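Last updated: September

Proving times, salt and the hard water problem at Addo

Edem Agbenyega runs the production side of Addo, a small bakery in Grokport that supplies rolls and buns to cafes along the Durnia road. He trained as a water chemist and still talks like one. Most of our conversation was spent on the mains supply.

"People change the flour first," he says. "They'll try three mills before they test what comes out of the tap. Grokport water is hard. At the old unit in Erham it was soft, and the same recipe gave a slack dough that stuck to the bench. We moved, kept the recipe, and the dough tightened up so much that the mixer was labouring."

Calcium and magnesium salts strengthen gluten up to a point. Past that point the dough resists stretching and ferments more slowly. Agbenyega's figure for the Grokport supply is 300 milligrams per litre, measured as calcium carbonate, and he rechecks it every month with a titration kit kept in the dry store.

"It moves with the season. After a wet spell it drops, and you see it in the dough before you see it in the kit."

His answer was to blend. Half the mixing water is now softened and half is straight from the main, a 50:50 split made in a tank above the mixer. He looked at full softening and rejected it. An ion exchange softener replaces calcium with sodium, and a dough made entirely with that water was, in his words, "soft in the wrong way, with no tolerance if a batch had to wait."

Esi Dankwa, who joined from a bread plant in Erham and now sets the daily schedule, was less convinced at first. Her concern was the prove.

"Edem was looking at the mixer and I was looking at the clock," she says. "With the hard water we were proving for longer to get the same height, and the tops were drying out. I wanted more yeast. He wanted to leave the yeast alone and sort the water."

They ran both side by side. The extra yeast brought the prove back to 50 minutes, as did the blended water, but the yeasted batch staled faster and had a coarser crumb by the next morning. Dankwa keeps the crumb records in a ring binder, cut faces traced on squared paper, and she got it out to show me. The difference is easy to see in the tracings. "So I lost that one," she says.

Salt was adjusted afterwards. The recipe had carried slightly more than it needed in Erham to firm up the soft-water dough, and that habit had come with them. Agbenyega took it down in small steps over a month and stopped when the cafes began to comment on the flavour.

Dough temperature is handled separately. The blending tank is insulated but not chilled, and in summer Dankwa substitutes flaked ice for part of the water, up to 5 per cent by weight. More than that and some of it is still unmelted when the dough comes off the hook - she has found pieces in the divider.

I asked Agbenyega what he would say to a baker moving premises. "Ask the water company for the hardness report before you sign the lease. Then make one batch of your plainest roll with the new water and don't alter anything. Write down the mixing time, the dough temperature and the prove. If you change the recipe on the first day you've nothing to compare it with."

He is more cautious on whether the blend would suit anyone else. Enriched doughs are more forgiving, he says, as the fat and sugar mask a good deal.

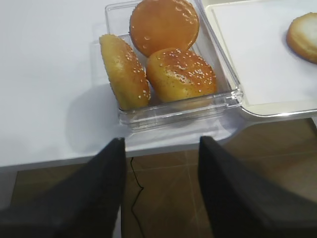

"A lean dough shows you everything. Flour, water, salt, yeast, and if the water's off there's nowhere for it to go. I'd test on that first and leave the enriched lines until last." The next job is the steam boiler, where the same hardness causes a separate problem with scale. He is pricing a dedicated softener for it, to be kept off the dough line altogether.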